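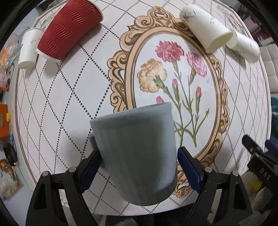

Manchas de té y café en loza esmaltada y gres: limpieza y conservación

Sección: Cocina y menaje
Texto: Anežka Mikuš. Revisión técnica: Tanveer Usmani
Actualizado: 8 de junio de 2020

El cerco marrón que se forma en el interior de las tazas es una película de taninos y sales de calcio. Los taninos se fijan sobre el carbonato que deja el agua al evaporarse, de modo que en zonas de agua dura el depósito aparece antes y resiste más el lavado ordinario. El detergente de vajilla elimina la grasa pero apenas actúa sobre esta película. Conviene tratar por separado las dos fases: primero el pigmento, después la cal.

Material

- Bicarbonato sódico de uso alimentario.
- Percarbonato sódico sin perfume ni colorantes.
- Ácido cítrico en polvo.
- Esponja de celulosa y cepillo de nailon de cerda media.
- Guantes de nitrilo.
- Termómetro de cocina.

Comprobación previa

Pasar la yema del dedo por el fondo y por las paredes. Si el esmalte está íntegro, la superficie resulta lisa y continua. Una zona áspera que no desaparece tras el lavado indica desgaste o craquelado. En ese caso la suciedad ha entrado en la grieta y ningún procedimiento superficial la extrae por completo. Las piezas con filo dorado o plateado, o con decoración pintada sobre cubierta, quedan excluidas del percarbonato y del ácido.

Manchas recientes

1. Humedecer el interior y escurrir.
2. Preparar una pasta con tres partes de bicarbonato y una de agua.
3. Extender con la esponja y frotar en círculos, sin presión. El bicarbonato es un abrasivo blando, pero una esponja verde de fibra anula esa ventaja y deja marcas en los acabados mate.
4. Aclarar con agua templada y secar.

Manchas antiguas

1. Disolver una cucharadita rasa de percarbonato por cada taza en agua a 60 °C. Por debajo de 40 °C la liberación de oxígeno es demasiado lenta.
2. Llenar hasta el borde. Si el nivel queda bajo, el cerco superior permanece.
3. Dejar actuar media hora sin tapar. La solución desprende gas y no debe guardarse nunca en un recipiente cerrado.
4. Vaciar, cepillar y aclarar dos veces.
5. Repetir si queda sombra - el segundo baño suele bastar.

Restos de cal

Con la pieza bien aclarada, aplicar una solución de ácido cítrico al 3 % durante diez minutos. No mezclar con lejía ni con restos de percarbonato. En gres sin esmaltar en la base, apoyar la taza sobre un paño seco y evitar que el líquido alcance la zona porosa. El mármol y la piedra caliza de la encimera se dañan con unas gotas.

Marcas grises de cucharilla

Las líneas oscuras del fondo se confunden a menudo con arañazos. Son depósitos de metal arrancado a la cucharilla por un esmalte más duro que ella. No responden al bicarbonato ni al percarbonato. Se retiran con un limpiador en crema a base de ácido oxálico, aplicado con un paño de algodón y guantes, y un aclarado prolongado. En esmaltes mate las marcas reaparecen pronto; una cucharilla de madera o de silicona las evita.

Acabados mate y satinados

La microtextura que da el aspecto mate retiene más pigmento que un esmalte brillante. Tres precauciones:

- Aclarar justo después de beber, aunque el lavado se haga más tarde.
- No utilizar estropajo metálico ni polvos con sílice.
- En lavavajillas, colocar las piezas sin contacto entre sí. El roce pule los puntos de apoyo y produce brillos irregulares que no tienen arreglo.

Asas y uniones

El ángulo entre el asa y la pared acumula grasa y detergente seco. Se limpia con un cepillo interdental o con un bastoncillo humedecido en la misma pasta de bicarbonato. Aprovechar para buscar fisuras finas en los dos puntos de unión. Una taza con fisura en el asa se retira del uso con líquidos calientes; los adhesivos domésticos, incluidos los epoxi, no ofrecen garantía a temperatura de servicio.

Almacenamiento

Secar por completo antes de guardar. No apilar tazas de esmalte mate sin un separador - sirve un disco de fieltro o papel de cocina doblado. Colgarlas del asa es admisible en piezas ligeras, con ganchos recubiertos de plástico.

Consultas de lectores

Drahomíra Charvát pregunta si el vinagre sustituye al ácido cítrico. Sí, diluido a partes iguales con agua y con el doble de tiempo de contacto. El olor persiste más en gres poroso.

Kvido Havlíček indica que sus tazas conservan un olor a humedad después del lavavajillas. La causa habitual es el agua retenida por la base sin esmaltar. Dejarlas boca abajo sobre una rejilla toda la noche y no usarlas en el microondas hasta que estén secas.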